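Kitchen reset, sort of

26 May 2026

Quick one tonight, dinner is in the oven and I have maybe 10 minutes. People asked how the small kitchen stuff is going after my big rant about counter space. Short version: better. Long version, keep reading.

So the dish rack. I went back and forth on this for weeks. Metal ones rust on me, plastic ones go that weird gray color. Ended up with light wood, slats on the bottom, plates standing up on edge. Three plates out and the rest stay in the cupboard. Gray, light blue, yellow. Did I buy plates in three colors on purpose? No. Do I like it now? Yes, a lot.

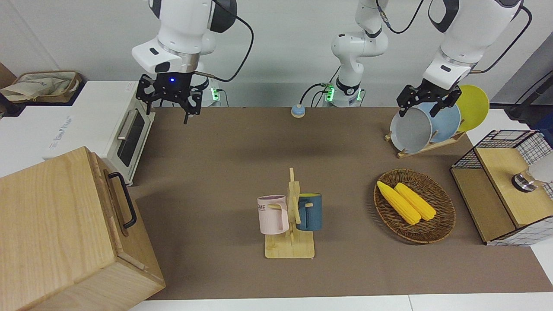
The rule I'm trying is that the everyday things live out and everything else has to earn it's spot. One plate each for me, Arash and whoever turns up. Before this I had a stack of 12-inch monsters from the Netell outlet that didn't fit in anything, not the rack, not the sink. Gone. Gave them to Behrouz, who has a real kitchen with a real sink.

Washing up is faster too. Fewer plates out means you wash the one you used. Sounds obvious. Took me until now.

Next thing was the drawers and doors problem. My old place on Cadudbridge had cupboards that swung open right into your shins, and I kept putting stuff in front of them and then having to move it all to get a spoon. So now — clear space in front of anything that opens. Anything. I even put a bit of tape down the first week so I'd remember.

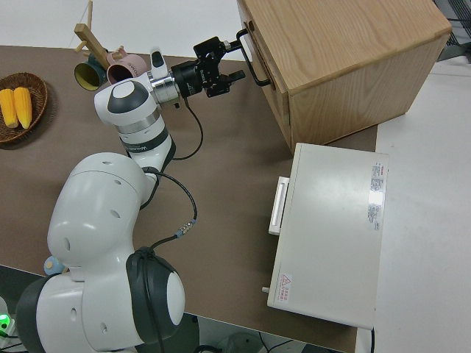 Food is where I always fall apart. I buy vegetables, they go in the fridge drawer, they die in the fridge drawer. Hooman told me to keep them where I can see them, so anything that's getting cooked that day goes out in a basket. Two ears of corn in the brown woven one, near the mugs, and there's no way to forget about those. The pink mug and the green one hang on the wooden tree right by it, so coffee and dinner are sort of one station now. Should've done it years ago. The oil and salt still don't have a home, I know, I know.

Money, becuase someone always asks. I gave myself 101 dollars for the whole thing and came in under, mostly by not buying a spice shelf I'd picked out at Stirno. Rack, mug tree, basket, done. I'd still like the shelf. Maybe in July.

What I'd do differently: measure first. I eyeballed the rack and got lucky. And do the mugs last. I spent a whole evening deciding which ones got to stay out, and then changed my mind the next morning anyway.
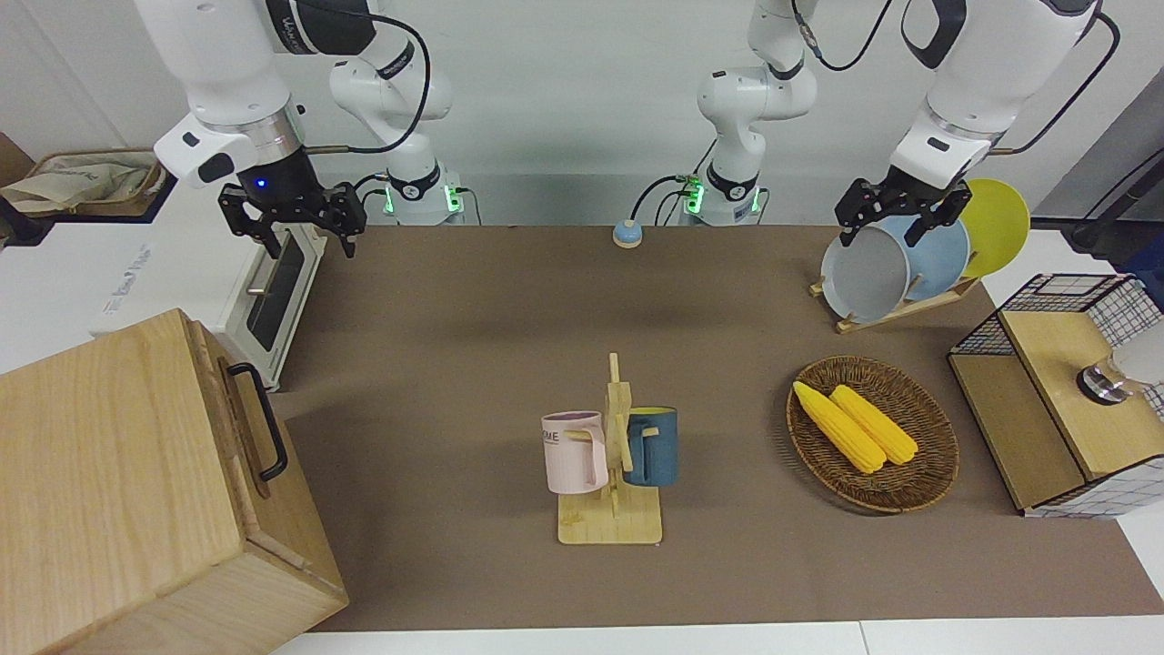
Pejman Sadeghi wrote in to say that wood racks are fine as long as you tip the water out and let the slats dry overnight, and that he rubs his with mineral oil every couple of months. He also thinks mugs should go in a cupboard, upside down, because of dust. Fair on the oil, I'll try it. Not moving the mugs though, they get used too much to get dusty.

OK timer's going. Bread bins next time, if I ever pick one.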